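The cell at the end of the hall

The technician who looks after the peg cell at Komenero came to robots by way of vending machines, and she will tell you, if you have the time (and she is generous in assuming that you do), that the two jobs are closer than people think. "Something has to go down a hole straight," she says, pouring us both a coffee that had been on the warmer since 6:30. "Coins, cans, pegs. If it goes in crooked you get a phone call."

She asked me not to print her name, being shy of that sort of thing, though she's not one bit shy about her machine. It's a small FANUC arm, a CRX-5iA, and its whole working life is picking up a slim peg and setting it into a fixture block. The shop calls the cell Yusuf. The name was there before she was, and she has never found out who picked it.

I had expected to hear about programming. We talked for most of an hour about bolts.

"Everybody wants to start with the gripper, and I understand, that's the part that does something," she said. "But I start at the floor and go up. The table first, then the pedestal, then the base of the arm, then everything else. If the pedestal has shifted a hair, then all of your points have shifted a hair, and you can spend a very long afternoon fixing points that were never wrong in the first place!" She did exactly that in her first August on the job, and she still winces about it.

The angled mounting gives her extra homework. An arm standing on a level surface is the simple case, she explained, and one sitting on a slope has to be told so in its settings, or it gets the wrong idea about which way its own weight is pulling. She keeps the angle written on a card inside the cabinet door, and she reads it against the screen whenever the controller has been restored from a backup.

Before she touches the real arm, she tries each change in a simulated copy of the cell, which lives in a program the shop calls Flundarent. She is fond of the copy. She pulled it up for me on the office computer and let me look for as long as I liked.
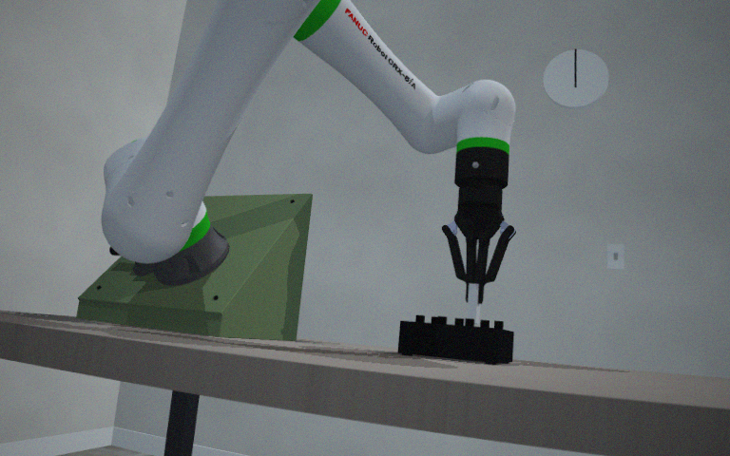
The CRX-5iA at the fixture block in the simulated cell, gripper pointing straight down with the peg upright in its fingers.

"I like to stop it right at that spot and just look," she told me. "Is the wrist plumb? Are the fingertips sharing the peg evenly? You'd be surprised what you catch by sitting there with your coffee and not pressing anything."

The copy has its limits, and she's quick to say so. Her simulated fingertips never wear down, and the real ones do. She writes down the cycle count every time she changes a pair, and the last set went 3,092 cycles before she was unhappy with them. The set before that only made it to 1,874, which she blames on a batch of pegs with a rough edge that came from Skillus, the shop's supplier. (They were very nice about it, she wanted me to add, and took the whole box back.)

Changing the tips is a job she does by hand and doesn't care to hurry. She stops the cell, locks it out, wipes down the seats where the new tips go, and snugs the screws up a little at a time, going back and forth between them. Then comes the part she enjoys most. She runs the approach at low speed, 54 pegs in a row, standing beside it the whole way through.

I asked whether that wasn't an awful lot of standing.

"Well, I used to do ten," she said, laughing. "And then one morning it was the eleventh that jammed, so you can see how a person gets to a bigger number." During that slow run she listens more than she looks. A good insertion hardly makes a noise, and a poor one has a little scrape in it, like a drawer that needs wax.

She had two pieces of advice for anyone taking over a cell like hers. The first was to save a backup before changing anything at all, even something silly, and to put a plain note with it saying what you were about to do. The second was to leave the taught points alone until you've checked the fixture block, and she repeated that one while walking me back down the hall to sign out.

She was due to change the fingertips again that afternoon, and she had already set the new pair out on a clean rag by the cabinet.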